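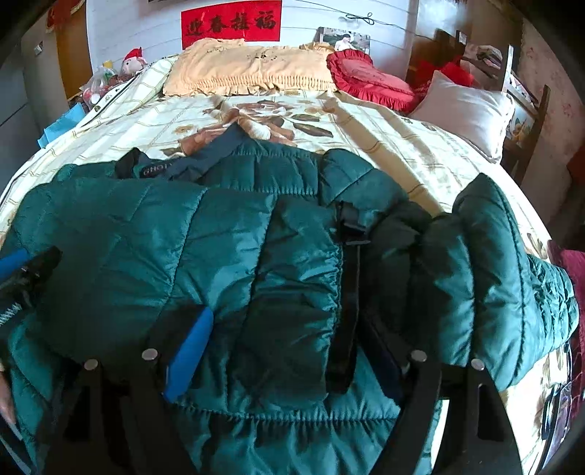

What is the least fuss way to fold a puffer jacket on a bed? Lay it flat, bring the sleeves in over the body, then fold from the hem up towards the collar, pressing the air out as you go.

May, notebook 2, folding notes, outerwear

Moved on from shirts to padded jackets. The teal quilted one is a fair test piece. The nylon is glossy and slides on itself, so a fold that looks square when you let go has opened up again by the time you reach for the next one. Konrad wanted to start with the zip done up. I prefer that too, but we should write down which way we did it each time, as the early notes don't say.

Order I am using for now:
back facing up, collar towards the pillows
smooth the body from the middle outwards
sleeves in, one at a time
hem up to the middle, then over again to the collar

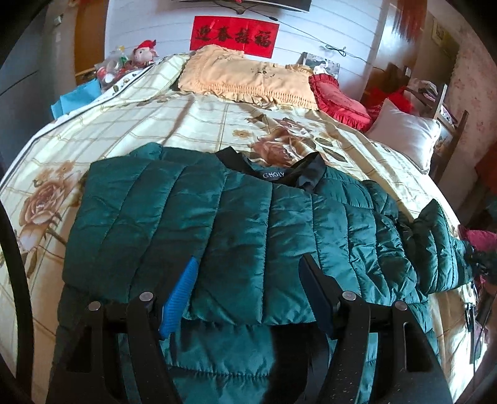

The sleeves are the slow part. They bunch along the quilting and want to spring back out, and pulling at the cuff only makes it worse. Better to take hold nearer the elbow and lay the whole sleeve across. Wiesława does the second sleeve lower than the first to keep the lump down in the middle - I have copied this.

The gathered hem also needs a word. If it is left rucked up, the first fold goes crooked and everything after it follows. Pull it straight at both corners first.

On surfaces: a soft duvet gives under the hand, so pressing the air out takes longer than it does on a table. Leave the pillows and cushions at the head and work towards the foot, where there is more room to stand.

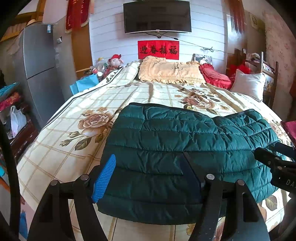 Danuta asked whether rolling would be quicker. Probably, but a roll needs a strap or a bag to hold it and she wants things that stack on a shelf. Will try it separately and keep the two sets of notes apart.

To do: ask Irena for the folding sheet from Dunham, page 27. Write up the sleeve order for Wojciech.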